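4 实验

4.1 任务与工位

车间里的分拣工作常被当作自动化已经解决的问题。对螺钉、瓶盖这类刚性零件，这种看法大体成立；换成带引线的电子元件，情况就不同了。线束没有固定外形，同一根线放下两次，姿态往往不一样，抓取点也随之改变。Aerts 与 Bennani 在 Narkeo 装配线的调研中记录过工人的做法：先用指尖把线拨开，再捏住插头一端，整个动作几乎不需要看。本节考察双臂系统在同样的工作上能做到什么程度。

工位由两块白色台面拼成，中央放一只不锈钢托盘，盘底垫白纸，左右各摆两只黄色塑料盒。待分拣的零件放在白纸上，包括电路板和几种带插头的线束。系统需要把零件逐件取出，按类别放入对应的盒中。两条机械臂各负责一侧，只有在零件横跨托盘中线时才允许越界。
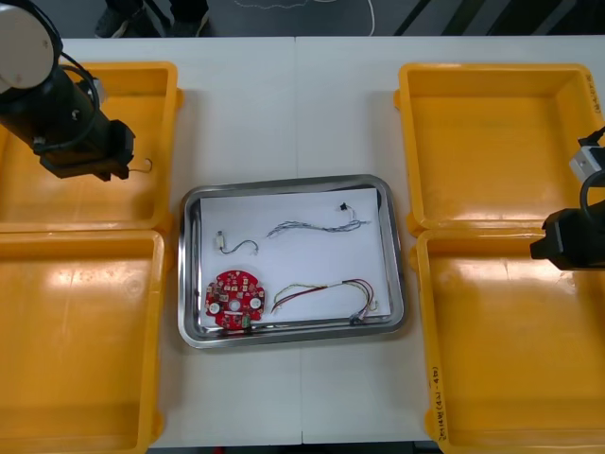
图3 分拣工位。托盘内有红色圆形电路板及线束，左臂夹爪夹持一根细线。

图3中的几件零件难度相差很大。圆形电路板轮廓清楚，颜色与白纸反差明显，检测基本不成问题，困难在于板子很薄，夹爪要从边缘切入，又不能压到表面的贴片元件。多色线束的情况相反，夹住并不难，难在判断夹住的是哪一段。若夹点落在中部，两端会垂下来，移动时容易挂到托盘卷起的金属边。

4.2 评价方法

我们比较了两种控制策略。第一种为 Otton，先估计零件类别和抓取位姿，再执行预先规划的轨迹；第二种为 Baudry，直接由图像输出双臂动作，用遥操作示教数据训练。每种策略执行50轮，每轮开始前由实验员重新摆放零件，不刻意理顺引线。

一件零件只有在主体和引线全部进入正确的盒子时才计为完成。引线搭在盒沿上、插头留在台面上，均记为部分完成，单独统计。这一标准比多数桌面抓取基准严格，但与装配线的要求一致：搭在外面的线会在搬动料盒时把零件带出来。

4.3 定性结果

电路板一类的零件，两种策略都能稳定夹持。差别主要出现在小型带线元件上。Otton 在线束缠绕时常把相邻两件识别为一件，随后一起提起；Baudry 较少出现这种情况，但动作迟疑，有时会在盒子上方反复调整。

引线的处理是两种策略共同的弱点。小元件的主体落入盒底后，细线可能卷曲，也可能向上翘起成环，这对计数没有影响，却会给下一次放置造成遮挡。更麻烦的是红黑双线一类的细线：线身从托盘边拖出，白色小插头落在盒外的台面上，腕部相机在这个位置的视野又常被夹爪本体挡住。
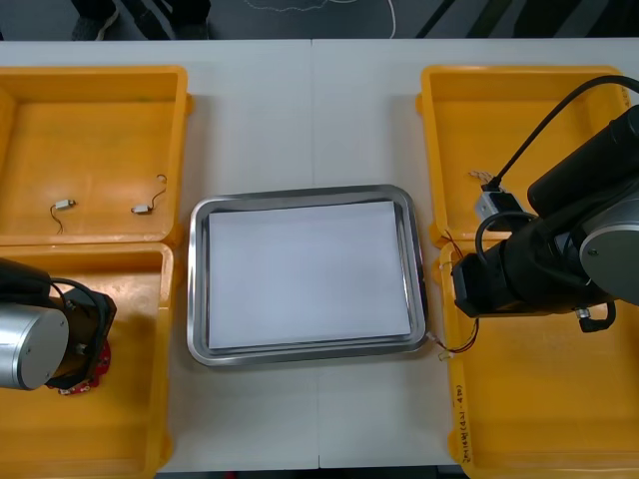

4.4 讨论

就目前的结果看，机器可以承担这项工作中较规整的一部分，还不能独立完成整道工序。无人干预时，残留在台面上的线头和插头仍需人工收尾。Jarano 的试用人员也提出了类似意见，他们更关心系统能否在放错之后自行发现，单件速度倒在其次。

失败原因可归为感知与执行两方面。感知方面，细线在金属边的反光附近容易漏检，在托盘下再铺一层深色垫布可能有所改善，我们尚未验证。执行方面，平行夹爪缺少指尖的触觉，无法像人那样顺着线滑到插头处再捏紧。我们尝试过在夹爪内侧加软垫，夹持更稳，但松开时细线有时粘在垫面上，需要抖动手腕才能脱落。

本实验还有一些限制。料盒的位置固定不变，盒沿上的手写标记没有被系统使用，类别与盒子的对应关系由程序预先给定。实际产线上料盒经常调换，标签也可能重写，这部分能力需要另行评估。此外，所有零件均不带电，也未考虑静电防护对夹爪材料的要求。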